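Category: Staff Forum / Meeting Notes

Minutes of the staff meeting, refurbishing hall, Gerkberg site

Month: April. Start 14:00, end 15:35.
Chair: Régis Delorme (site manager).
Present: day shift and late shift of the hall, two persons from planning, Ms. Pawłowska (staff representative). The Irkesel site was connected by phone until point 4.
Minutes: office of the hall.

1. Minutes of the last meeting

Accepted with one correction. Under "breaks" it was written that the late shift agreed to the new break time. The late shift asked for it to be written that they took note of it, and did not agree yet.

2. State of the work with the robot arm

Mr. Delorme reported on the trial at the desktop bench. In the last month 318 computers went through the bench. Of these, 240 were completed by the arm without a person needing to step in. For the others, a technician finished the work by hand. The most frequent cause was the memory, which did not sit fully in the slot, and after this the cables which lay over the part that the arm wanted to reach.

The day shift remarked that the second cause is in reality preparation work. Before the arm can begin, somebody must open the case, put it in the right position and move the wires out of the way. This time does not appear in the report. Planning confirmed that only the time from the start signal is measured.

Decision: from next month the preparation time is written down for each computer, on the same sheet.

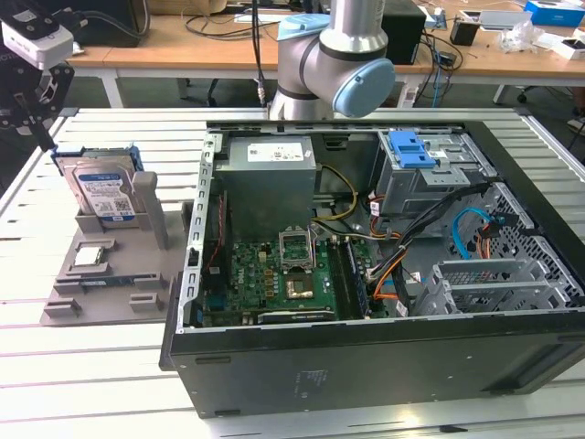
The late shift added that the order of parts in the fixture is also part of preparation. When the processor, the memory and the drive are not placed as the program expects them, the arm stops and must be started again from the beginning. It was asked whether the places can be marked with names. Planning will do this.

3. Changes in the tasks of the technicians

There was a long discussion on this point. Several colleagues said that the work became less heavy for the hands, and they are glad of it. Pushing memory and drives for a whole shift was the reason for many complaints with the wrists in past years. Other colleagues said that they now watch more than they work, and that this makes them more tired than before. One colleague from the day shift said that she learned this trade in order to repair computers, and she would like to keep one full repair per day so that she does not forget it.

Mr. Delorme answered that no position will be removed because of the arm this year. Ms. Pawłowska asked for this sentence in writing, with signature. Mr. Delorme agreed to give it to her before the end of the month.

Ms. Pawłowska also asked who is responsible when a processor socket is damaged during the work of the arm. Until now the name of the technician on duty stands on the fault sheet. The meeting found this not correct. Decision: the fault sheet receives a separate line for the bench, and the name of the technician is written only as contact.

4. Training

The training for the bench takes 5 days, of which the first two are at Irkesel. Irkesel reported by phone that they can receive two persons at a time, not more. The question of the travel time was raised again. It will be counted as working time in both directions.

Colleagues of the late shift asked that the training is not offered only in the morning. Planning will look for a second date. The written instructions exist at the moment only in the version of the supplier, and many words in it are difficult. Two colleagues offered to write a shorter version in simple language. They receive four hours each for this.

5. Pay and shift allowance

Technicians who are trained for the bench ask for the same allowance as the technicians at Flimham, who receive 25 more per month for similar work. Mr. Delorme cannot decide this alone. He takes the request to the management and will report at the next meeting.

6. Other matters

a) The chairs near the bench are too low for watching the screen. Two higher ones will be ordered.
b) The sound of the stop signal is too similar to the sound of the loading door. Planning will change it.
c) Empty boxes should go to the collection point at the end of each shift, also by the day shift.
d) The request for a second coffee machine is open since January. It remains open.

Next meeting: in May, 14:00, same room. Points for the agenda please to the office of the hall one week before.

Recent in Meeting Notes
- Minutes, refurbishing hall, March
- New fault sheet: how to fill it in
- Travel to Irkesel: train times and tickets
- Results of the survey on break times
- Flimham: notes from the visit of the staff representatives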